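The Ferry to Skarley

My aunt left me her half of a boat, and I want you to know I can't swim. The other half belonged to Selamawit Woldegiorgis, who ran the Bemaseo (that's the boat) between Prastgate and Skarley and had no intention of sharing the wheel with a man in office shoes.

"You can do the tickets," she said.

So I did the tickets! I did them all January, in sleet, in my aunt's yellow coat, which came down to my knees. We had 148 passengers that month and I think 80 of them were old MacLeish, going over to see his sister and coming straight back because they'd had words again. He paid in coins. He never once asked my name – he called me Coat.

Then one morning the fog came in so thick I couldn't see the rail I was holding, and Selamawit cut the engine and told me to listen.

"For what?"

"The bell, Coat."

I listened. I heard water, and MacLeish breathing through his nose, and then very far off to the left a small flat clank, like somebody dropping a spoon. 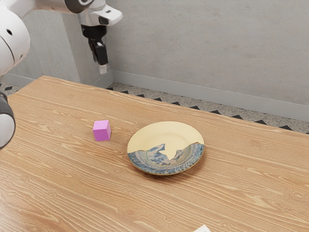
Vol. 12, No. 4 – page 37

"There," I said, and pointed, and she turned us toward my finger without a word. I have never been so scared of my own finger in my life.

We bumped the Skarley dock nine minutes later. MacLeish got off, went up the hill, and for once he stayed for lunch. Selamawit poured me half her coffee and moved over on the bench.

"Tomorrow," she said, "bring boots."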